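Two-arm setup, soft fingers or stock parallel grippers for shoes?
Posted by Tín Tô in Grippers and End Effectors, November
2 min read

We have two arms and are teaching them to pick up shoes and put them in pairs. Right now both have the parallel grippers they shipped with. I was offered a set of Fluvix soft fingers for 500 and can't decide if they are worth it. Sneakers are fine. Slides and anything with a thick foam sole are where we lose them, usually on the lift. Has anyone run both kinds on footwear?

Clem Prendergast
Soft fingers are better for soft things. Get the soft ones.

Nghĩa Tôn
I would not buy anything yet. I ran the Fluvix set against Stendel parallel jaws on one arm for most of a month, 26 shoes, same controller. The soft fingers did better on canvas and on thin straps. On thick foam they were a little worse, because the finger bends before the sole does and the shoe rolls out.

What helped more was changing where we grab. We had been closing on the sole from the side. Coming down from above and taking the strap gave us a much better hold with the stock jaws. Drop the closing force first, then raise it in small steps until the shoe stops turning in the grip.

Also check your cable. If it pulls on the wrist when the arm reaches low, your approach will be off and you will blame the fingers.
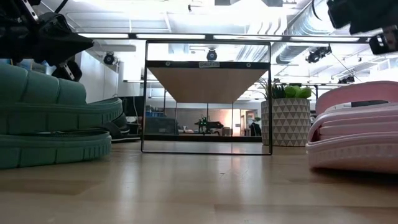
For cameras, keep at least one fixed view low enough to see the sole from the side. Our overhead view alone could not tell us if the fingers were under the strap or just resting on it. If your floor is shiny, turn off auto exposure before you compare anything.

Adelmo Gentile
Agree on the force. Ours came from the shop in Skuvcombe set far too high. One thing to add, run the same gripper on both arms. We mixed them for a while and had to keep 2 sets of offsets, and somebody always loaded the wrong one.

Related
Wrist cable routing on small arms
Fluvix fingertips wearing out early
Ngô controller: gripper force resets after restart
Fixed camera or wrist camera for low picks?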